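Opinion | Home & Kitchen

Search this site Go

Print this article
E-mail this article

Buy One Board and Keep It

By Marijke Brouwer

My kitchen has one cutting board in it. I have used it for 12 years, for bread, onions, chicken and everything else, and I think most households would do well to get by with the same.

The shops disagree. In February I went into a kitchen store for a peeler and came out past a wall of boards sold in sets, color-coded, each with a little fish or carrot printed in the corner. The cheapest set cost less than lunch. A set like that warps within a year or two and goes in the trash, and then the buyer is back at the wall.

I understand the argument for separate boards. Raw meat needs care. But care means hot water, soap and a scrub right after the meat comes off, and a person who skips that step with one board will skip it with four. My neighbor Nuria Kumsa keeps a second board for meat, and I have no quarrel with two. Two is still a number a person can look after.

Looking after wood is not hard. Wash it, stand it on edge to dry, and oil it when it starts to look chalky. When the cuts get deep, sand it. I do mine on the back step – it takes up to 50 minutes, most of it spent sweeping.
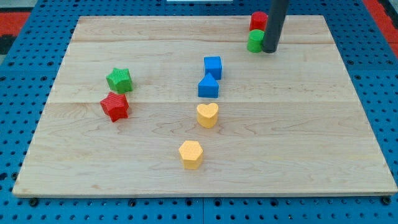
Pale maple, with the grain and a few knots showing.

What bothers me more than the waste is the idea that a tool should be replaced as soon as it shows marks. Ayantu Gashaw, who taught me to cook, worked on a board with a dip in the middle you could have served soup in. She knew which end was best for garlic. She had no plans to shop for another.

A decent board costs more at the start, and I know that matters. Thrift stores have them, often under a stack of baking sheets, and a scratched one can be sanded like any other. Look for cracks that go all the way through and leave those behind. The rest will clean up fine with coarse paper, then fine paper, then oil, and a night to soak it in before you use it.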